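Pushing Cell Inspection Record
Cell: Skiltetti bench cell
Date of inspection: Oct 24, 2025
Inspected by: Nerys Gough
Type: scheduled inspection, arm powered and in protective stop for Sections 1 to 4, reduced speed for Sections 5 and 6

Entries are marked S (satisfactory), A (attention required, cell may run) or F (fail, cell to be locked off). A comment is required against every A and F.

Section 1. Access and stopping

1.1 Emergency stop at operator position, function tested: S
1.2 Emergency stop at rear of cell, function tested: S
1.3 Reset cannot be made from inside the marked area: S
1.4 Floor marking complete and legible: A
Comment: The marking is worn through beside the controller cabinet. It is to be relaid before the November inspection. Users are reminded that the boundary still applies where the line cannot be seen.
1.5 Operating notice displayed and current: S

Section 2. Arm and mounting

2.1 Base bolts, torque marks aligned: S
2.2 Joint covers present and secure: S
2.3 Unusual noise or play at any joint, checked by hand: S
2.4 Cable run along arm, free of chafing: A
Comment: The outer sleeve is scuffed at the elbow. The cable beneath is sound. The sleeve has been turned and refastened, and a replacement has been ordered from Lurar.

Section 3. Tool

3.1 Correct tool fitted (straight pushing rod): S
3.2 Rod free of cracks, burrs and flat spots: S
3.3 Collar screws tight, checked with the key kept in the cell drawer: A
Comment: One of the 4 screws accepted a further quarter turn. All have been retightened and marked with paint pen. This item was also raised at the previous inspection, and the person responsible for the cell is asked to check it weekly until two consecutive inspections are clear.
3.4 Tool length in the controller agrees with measured length: S

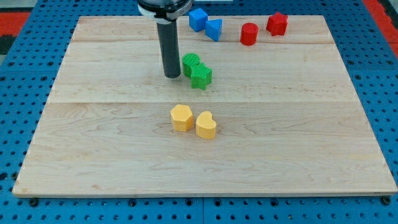

Section 4. Work surface and blocks. The work surface is inspected with the wooden board in place, and the board is not to be lifted during a session without the arm in protective stop. Shape, colour and position should be confirmed for each block before the rod is lowered. Blocks of one colour may be set as closely as the green cylinder and green star, which are touching, but the rod must be brought down beside a block and never on top of it. Particular care is needed when the gap is as narrow as the one left beside the green cylinder, as an error in the tool length or the calibration will first be seen there.

4.1 Table panels level across joints: S
4.2 Table fasteners seated, none proud of the surface: S
4.3 Board does not rock when pressed at each corner: S
4.4 Board surface free of splinters and raised grain: A
Comment: Slight roughness was felt along one side. It was rubbed down by hand with fine paper and wiped clean. No further action unless blocks are reported to catch.
4.5 Blocks clean, undamaged and complete against the list: S
4.6 No loose items on or under the board: S

Section 5. Contact height and calibration

5.1 Rod clears the board across the full working area: S
Comment: Checked with a feeler card at 9 points. The card passed freely at each.
5.2 Contact stop set to 20 newtons and tested on the pad: S
5.3 Camera calibration within limit: S
5.4 Calibration file saved under the date of inspection: F, corrected during inspection
Comment: The controller was loading an earlier file. The cell was locked off while the correct file was restored, and items 5.1 and 5.3 were then repeated. Users must not rename files in the calibration folder. Requests for changes go to Erkska, who hold the maintenance contract.

Section 6. Running check

6.1 Arm completes 100 slow pushes without a fault stop: S
6.2 Arm returns to the parked position on command: S
6.3 Arm halts when the virtual boundary is reached: S
6.4 Fault log reviewed and exported: A
Comment: Two entries carried no user name. The log-in must be made in the name of the person at the cell. Shared log-ins are not permitted.

Outcome

The cell is released for use. Items 1.4, 2.4, 3.3 and 6.4 remain open. Item 4.4 is closed subject to reports. Item 5.4 is closed.

A copy of this record is to be placed in the cell folder and a second sent to the Kılıçarslan office. Any user who finds a fault between inspections should stop the arm, lock off the cell and enter the fault on the sheet at the operator position before leaving the area.

Signed: N. Gough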